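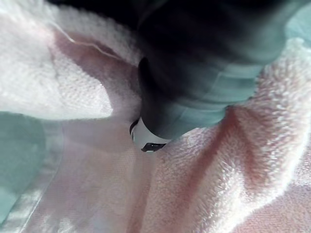

Bathroom mock-up, Wuvero guest suite
May 10, 2023

Good session today! The pink terry towel is a keeper. The pile is deep and springy, and it folds into big soft ridges when you bunch it up. Anayeli wants to try it against the Ollmont ones from March (batch 411) before we order more.

Towel bar next. I love the square black brackets on the big gray panels. Folded over the rod, the towel covers most of the bar, so one towel per bar is plenty. Hem is uneven, front and back layers don't quite line up at the fold. Refold in the morning.
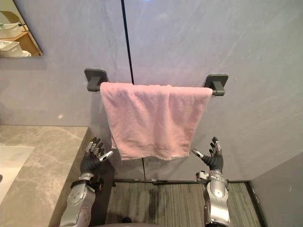

Noemí Zepeda, bathroom fittings and layout

Vanity: gray marble, white veining, rectangular basin. Toothbrush stands in the plain white mug, green against white, very cheerful. Blue toothpaste tube goes with it. Still undecided on the Lendberg tray (item 1781), I think it would crowd that corner.
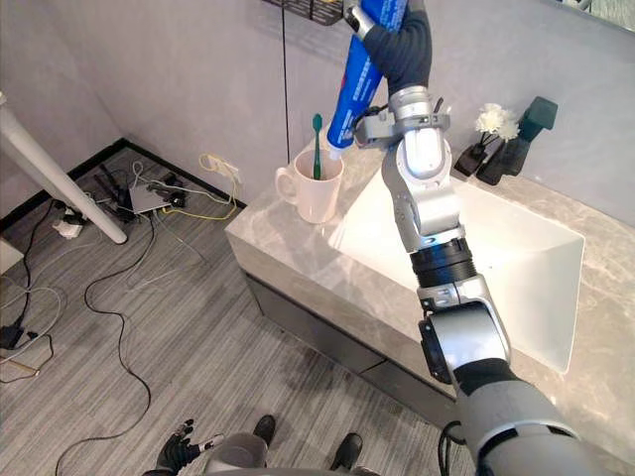

Does the mug need to be ceramic?
It's the best we've tried. The Valdovinos plastic cup was so light that a toothbrush tipped it over.

Keep the mug handle facing left, I like how it sits. And leave plenty of bare marble next to the basin, the veining is the nicest thing in the room!
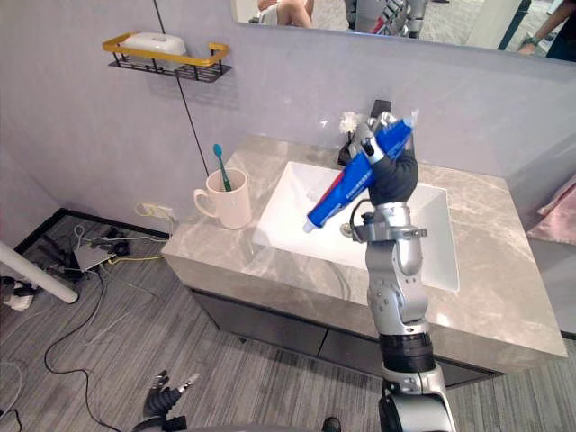
Still to do
Second towel, same pink
Ask Anayeli about bar 295, longer rod
Tray: yes or no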